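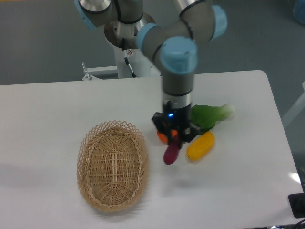
Anyone who thinks sorting toy vegetables is easy money should try it at the end of a long afternoon. That was the warning one former participant sent us, and we have left it in.

Dikton needs adults for a play-food study run for the toy maker Nikden. The pay is $13 an hour. Nikden says its pretend produce teaches small children to put groceries away. We have our doubts, and we would like people who have them too.

You will sit at a plain white table with a few pieces of play produce and an oval wicker basket. You put things in, take them out, and tell us what you think each one is meant to be.
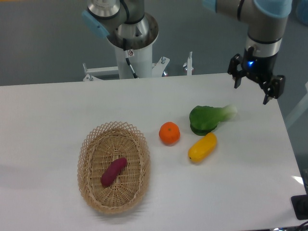 Some of the answers will annoy you. Is the long yellow one a squash or a pepper? Does a purple sweet potato mean anything to a four-year-old? Would a child put bok choy in with the fruit? Nikden has its own views, and we won't share them before your session.

You don't need to like toys. You do need to be over 18, able to sit through two hours of this, and willing to write full sentences. "It was fine" is no use to us. Parents are welcome, but please leave the children at home.

To apply, write to the Dikton study desk and name one toy you regret buying. Please don't send a résumé.

Last updated August 23, 2021

Comments

Two hours of vegetables for 26 bucks. Is parking free?

Did this in March. Still say it's a pepper.

Contact Dikton | © Dikton | Back to top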